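La pinza derecha no suelta

17 de septiembre de 2018

Llevo desde julio con el banco de doblado de Ondimer y hasta ahora los fallos habían sido de software. El de hoy no. En la prueba 14 la pinza derecha se quedó cerrada con la tela dentro, el brazo siguió subiendo y se llevó media camiseta detrás. Paré con la seta. Entre el fallo y la parada pasaron cinco segundos -- demasiados.

El registro marca el motor de los dedos al 85 % de par sin que cambie la posición. El controlador lo dio por bueno y pasó al siguiente movimiento. Volví a extender la camiseta blanca sobre la tela de abanicos y repetí la secuencia a velocidad mínima, con la mano encima del botón.

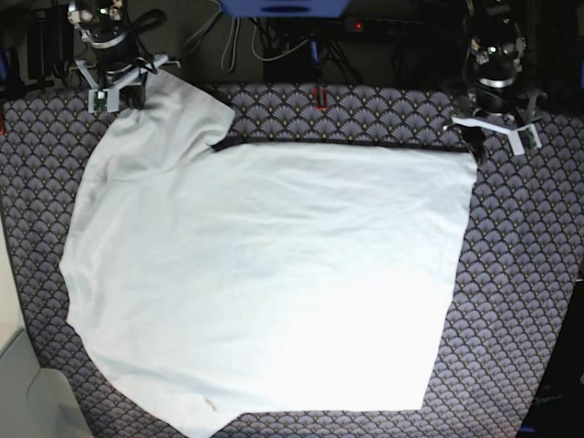 Muchen Han me escribió que en Judarberg les pasó lo mismo y que bajar el par no sirve de nada si el programa no comprueba la apertura antes de mover el brazo. Tiene razón, y es lo primero que voy a cambiar.

De momento he puesto un límite de fuerza en el eje vertical -- si tira más de la cuenta, se para todo. Hasta que llegue el recambio de la transmisión no hay pruebas sin alguien al lado de la parada.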